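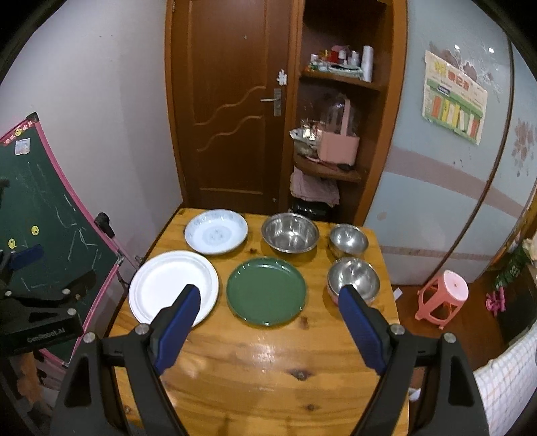

Last updated: April
4 min read

Got to Unitz a bit after 9 in the morning, parked on the wrong side, walked all the way round. The Jasińska open day is in the back half of the building, past the loading doors. Free to get in. Sign your name, get a sticker, go.

I was there for the dishes. We're restocking the rental kitchen before summer and I'm sick of buying plates off a screen.

First stop, the plate hall. Long, bright, cold. Wear a sweater. Shelves by type and then by size, prices on little cards, 1,058 different items in the catalog they hand you at the desk. I did maybe a third of it. Seconds are at the far end and go fast, so do those first. I didn't and the good oval platters were gone by 10.

Plain white plates, raised rim. Bought a stack. Boring but they go with everything and you can replace one when a guest drops it. Check the foot of each one with your thumb, a couple of mine were rough and the lady swapped them no questions.

Dark green ones, very nice in person. Nearly bought a full set. They show knife marks more than white does, I asked, and they let me drag a butter knife over a tester. Left a gray line. Came off with a bit of baking soda paste. Got four anyway.

Blue floral, the faint kind, pattern on the rim and again in the middle. My grandmother had something close. Porcelain, so lighter than you expect when you pick it up. Not for the rental. One for me.

Then steel bowls. Separate room, much louder, everybody banging them down. Plotier has the whole left wall and Wovuvby the right, and the two lots of bowls don't nest with each other, I tried. So pick one and stick with it. The big mixing size is shiny inside and I could see my whole tired face in it. Small ones are good for chopped onion, eggs, whatever. I took one big and two small from the Plotier side. Rim on those is rolled over all the way so no sharp edge to slice a knuckle on when your drying.

Workshop tour at 11. They run 2 a day and the second one fills up, so put your name down when you come in. You see the glazing, then the kiln from behind a rope. Top firing for the everyday white was 1,020 on the board, Celsius I assume, didn't ask. Hot enough to feel from the rope. Guide talked fast and the fan was going so I missed most of the bit on glaze recipes. Sorry. There's a handout, take it.

Lunch: soup and a roll, fine. Coffee weak. Not many seats.

Paid 118 for the lot including the wrapping paper. They wrap plates on edge, paper between each, and steel goes in a seperate box so it can't knock the porcelain. Bring your own crate if you have one, the boxes are thin and mine sagged on the way to the car.

What I'd do different. Seconds first. Measure the dishwasher rack before leaving home, the biggest dinner plates are up against the limit in ours. Skip the cutlery corner, same stuff as anywhere.

Card machine was down for a while around noon so have some cash. Doors close at 4. Parking is on the north side, by the fence, follow the small signs.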